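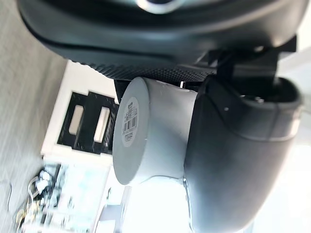
Mastdale Pottery Classes: your questions

Do I need any experience?
None at all! Most people who join us at Mastdale haven't touched clay since school, and we start everyone off gently with pinch pots before going anywhere near the wheel.

How long is a class?
2 hours, with a tea break in the middle (bring your own mug if you like, or borrow one of our wobblier efforts).

When can I collect my pots?
Firing takes a good while, I'm afraid, so do be patient with us. We'll email you once they're out of the kiln, and we keep them on the Clegg Room shelves until the end of the following month.

Can I pay in instalments?
Yes, of course. It's a £50 deposit and the rest by the second class.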